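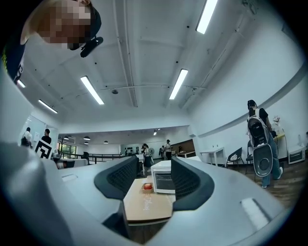
Femke Jacobs would give up her stove before she gave up her toaster oven. She bakes in it most evenings, she said, and the big oven now holds baking sheets and a roasting pan she uses in November.

Plenty of people who cook for one or two have come to the same place. A full-size oven takes a while to heat, and on a warm June evening it heats the kitchen too. A countertop model is ready sooner and holds enough for supper.

Baked apples are a good first test. Core two firm red ones, leaving the bottoms whole. Pack the centers with butter, brown sugar and a few raisins, set them in a small dish with a splash of water and bake at 350 degrees until a knife goes in easily. Check early. The top element is close to the fruit and the sugar can scorch. A loose piece of foil takes care of that.

Bart Vermeulen keeps his on a wooden table by the wall, with the fruit bowl in front of it. He moves the bowl before he turns the oven on and leaves several inches clear at the back and sides. He has had the same one for 14 years and has replaced the crumb tray once.

Crumbs are the main chore. Unplug the oven, let it cool and empty the tray every week or so. Wipe the glass with a damp cloth and a little baking soda. Jacobs does hers on the first of the month, when she pays the rent.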